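Greifen und Manipulieren, Begleitblatt zur Exkursion
Besuch beim Tag der offenen Tür von Clesen, 22. April 2025
Zusammenstellung: Lungile Du Plessis

Wer dabei war, weiß es schon: Die Station mit den Textilien war der Höhepunkt! Starre Teile greifen wir im Praktikum seit Oktober, aber Stoff ist eine andere Welt. Ein Würfel hat eine Pose mit 6 Freiheitsgraden, und fertig. Ein Kleidungsstück kann beliebig fallen, sich verdecken, sich verdrehen, und nach jedem Griff sieht es wieder anders aus.

1. Der Griff
Am besten lässt sich das am Pinch-Griff studieren: Zwei schmale Fingerspitzen fassen eine geraffte Stelle, der Rest des Stoffs bleibt sich selbst überlassen. Überlegen Sie, welche Kräfte an der Kontaktstelle wirken und wo Schlupf entsteht (Skript, Kap. 4). 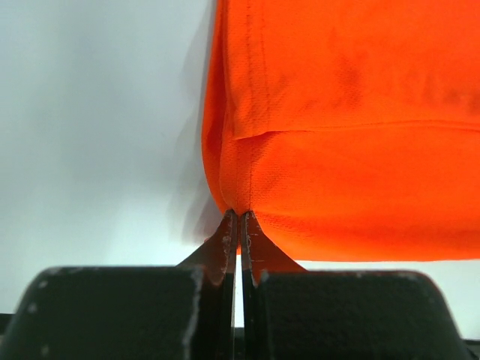 Abb. 1: Pinch-Griff an orangefarbenem Stoff, Blick vom Handgelenk

2. Zwei Arme
Richtig spannend wird es zweiarmig. Halten beide Greifer denselben Stoff, ist die kinematische Kette geschlossen, allerdings über ein Glied, das nur Zug überträgt und keinen Druck. Genau hier setzt die Übung an: Skizzieren Sie die Kette und tragen Sie beide Greifpunkte ein.

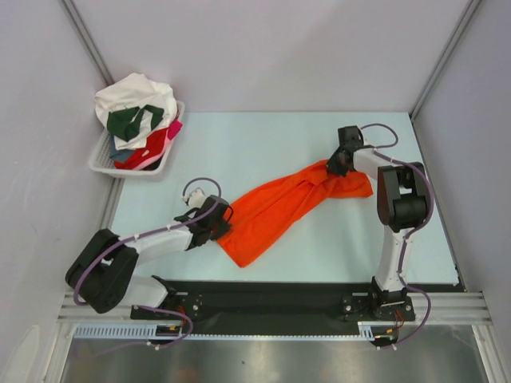

Warum reicht es nicht, beide Arme unabhängig voneinander zu regeln?
Weil kleine Positionsfehler sich addieren: Entfernen sich die Greifer zu weit voneinander, rutscht der Stoff heraus oder wird überdehnt. Man koppelt die Bahnen deshalb über den Abstand der Greifpunkte oder über die gemessene Zugkraft.

Abgabe der Skizze in der nächsten Übung, Raum 341. Höchstens 40 Zeilen Erläuterung, bitte!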